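We use cookies to improve this site. Accept | Settings

Bread Cell: Finger Upkeep
By Tineke Mertens, July 2024

The Osunska bread cell gets its finger check every 50 hours — pads, mounts, then cable. Two sets of fingers are kept for it.
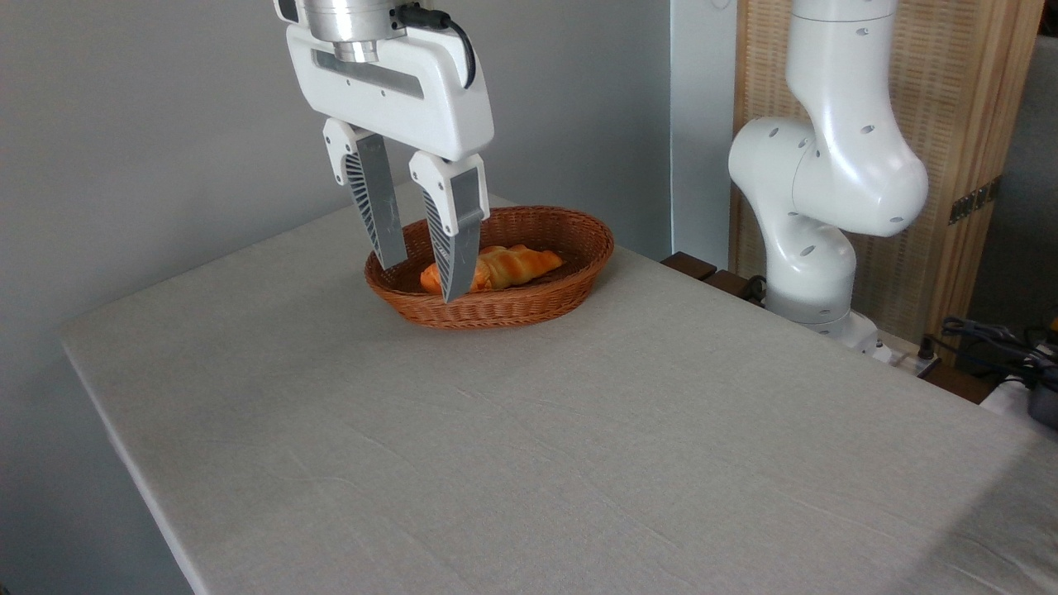 How are the pads cleaned? With a damp cloth and mild soap, then air dried.

Ribbed gray pads go with the twisted roll. Jailson Assunção looks between the ribs for crumbs and keeps the cable clear of the fingers.
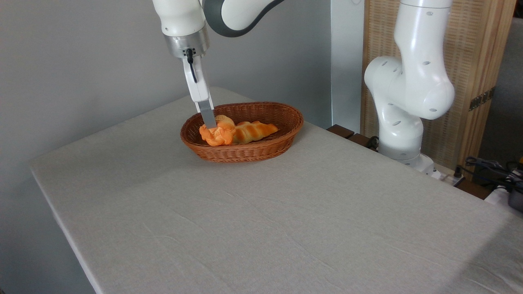 Flat metal fingers on the orange piece, wicker basket.

3 comments | 12 shares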